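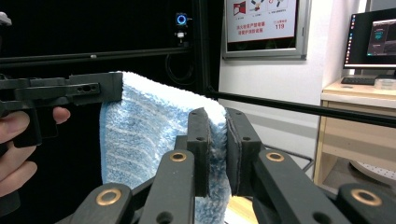 Ticket: Handtücher blau-weiß, Flusen und harte Kanten nach der Wäsche
Gemeldet von: Empfang, Haus Trostumeck
Bearbeitet von: Sota Uchida, Wäscherei
Priorität: mittel
Status: gelöst, Beobachtung läuft

Meldung
Die blau-weißen Mikrofasertücher aus der Lieferung von Jadau kommen seit Mai mit Flusen aus der Wäsche. Der Flor fühlt sich an den Kanten hart an und klebt nach dem Falten zusammen. Auf dunkler Kleidung bleiben weiße Fasern hängen. Gäste haben sich beschwert. Bitte prüfen, ob die Tücher reklamiert werden müssen.

Rückfrage Wäscherei
Werden die Tücher getrennt gesammelt oder mit den Frotteetüchern aus dem Bad? Welches Programm steht auf dem Laufzettel?

Antwort Empfang
Alles kommt in denselben Sack. Auf dem Zettel steht 60 Grad, Weichspüler ja, Trockner Stufe 3.

Prüfung 1
Ein Tuch aus dem Regal gegen das Licht gehalten und die Kante zwischen den Fingern gerieben. Der Flor selbst ist fest, es lassen sich keine Schlingen herausziehen. Die Flusen liegen nur obenauf und sind Baumwolle, also vom Frottee. Materialfehler damit unwahrscheinlich. Reklamation bei Jadau vorerst zurückgestellt.

Prüfung 2
Tropfentest mit Leitungswasser. Das Wasser perlt ab und zieht erst nach längerem Warten ein. Ein ungewaschenes Tuch aus der Reserve saugt sofort. Ursache ist Weichspüler auf der Faser.

Prüfung 3
Trockner kontrolliert. Flusensieb voll, Dichtung am Sieb sitzt schief. Stufe 3 ist für Mikrofaser zu heiß, die harten Kanten passen dazu. Sieb gereinigt, Dichtung neu eingesetzt.

Maßnahmen
Tücher leer bei 60 Grad gewaschen, ohne Weichspüler, mit halber Menge Flüssigwaschmittel (Skotlow, farblos). Zusätzlicher Spülgang. Danach einzeln ausgeschüttelt, je zwei Ecken fassen und kräftig schlagen, an der Leine getrocknet. Kanten vor dem Falten mit der weichen Bürste gegen den Strich aufgebürstet.

Ergebnis
Tropfentest nach dem ersten Durchgang besser, nach dem zweiten in Ordnung. Kanten wieder weich bis auf 2 Tücher, bei denen die Fasern angeschmolzen sind. Diese aussortiert und als Putzlappen in den Keller gegeben.

Neu ab Samstag
Blau-weiße Tücher in den grauen Sack, Frottee bleibt im weißen. Laufzettel geändert auf 60 Grad, ohne Weichspüler, Trockner Stufe 1 oder Leine. Schleuderdrehzahl bleibt unverändert. Sieb nach jeder Ladung leeren.

Nachtrag Empfang
Seit der Umstellung keine neue Beschwerde. Im grauen Sack lag einmal ein Badvorleger, Etage ist informiert.

Nachtrag Wäscherei
Ersatz für die aussortierten Tücher bei Sotelo angefragt, Jadau führt die Farbe zurzeit nicht. Ticket bleibt bis zur Lieferung offen sichtbar.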